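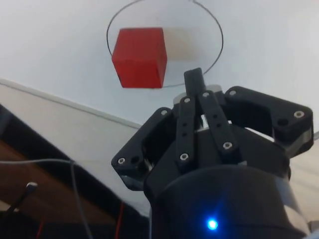 Pirkska cell, Olwood bench: pre-session checklist with comments
Task: pick up the cube, set it down in the drawn circle
Run before each block of 12 episodes. Initial every line, including the dull ones.

1. Stop button pressed and released, arm goes limp and comes back.
OK. The arm sulked on the way back up but got there.

2. Finger screws checked with the hex key, all three fingers.
OK. One on a linkage bar took a quarter turn. It took a quarter turn in May as well.

3. Fingers open fully and close fully, no clicking.
OK. A click at the Cairns bench was once logged as "character". Please log clicks as clicks.

4. Housing light blue before recording starts.
OK. Any other colour, stop and read the Sirnska sheet. Do not guess, however good your last guess was.

5. Cables and loose wires clear of the arm's sweep.
Comment. Grey cable and red wires are down beside the base, off the white surface. Clear at rest. Check again at full reach, left side.

6. White surface wiped, circle unbroken.
OK. Go over the line only with the same thin marker. A thicker pen went on before episode 407 and the model learned to admire it.

7. Start position varied between episodes.
Comment. Include starts with the cube sitting across the line. Tidy people centre it without noticing, and we have 665 episodes of tidiness already.

8. Wrist view shows cube and fingertip together at approach.
OK.

9. Failed grasps kept and labelled "fail".
Not OK. Two from the last block were labelled "nearly". There is no such label. Corrected.

10. Disk space for the full block.
OK. Running total stands at 2120 episodes, counting the fails.

Cleared to record, with item 5 to be looked at again after the first block.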